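To: ferwood-ferments
Subject: Re: Brine strength for whole-leaf cabbage

On Saturday the Sorkham subgroup wrote:
> I have been dry salting shredded cabbage at 2 per cent for years
> without trouble. Tried quartered heads last month in a Comon crock
> with a 3 per cent brine and the middle went soft while the outside
> leaves were fine. Is the brine too weak, or is it the crock?

Probably neither. The usual error with quarters is working out the salt from the water alone. Cabbage is mostly water, and over the first few days the salt spreads through the lot. A 3 per cent brine poured over an equal weight of cabbage ends up near 1.5 per cent, and that is low enough for softening at kitchen temperatures.

Weigh the cabbage and the water together, then take the salt from the total. My last batch was small: 400 g of cabbage in 311 g of water, so 711 g in all. At 2.5 per cent that comes to 17.8 g of salt. Dissolve it in the water first. The starting brine will taste too strong. Leave it alone.
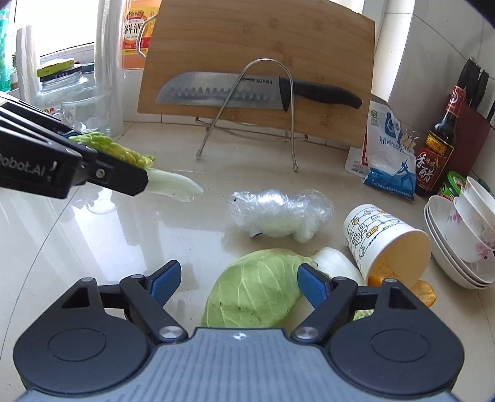 Does the core need to come out before quartering?

Leave it in, but trim the base flush and score it lengthwise. The core holds the leaves together and is the slowest part to take up salt, so an unscored one will lag behind the rest of the quarter.

On the crock: I have used the Comon and the older Phí with the water-channel lid. The flavour was the same from both. The Comon weights are a bit narrow for quarters and let the corners ride up, so check that everything is still under the brine on day 3.

The salt table in the list archive is for shredded cabbage only. I will post a second one for quarters once I have the September results typed up.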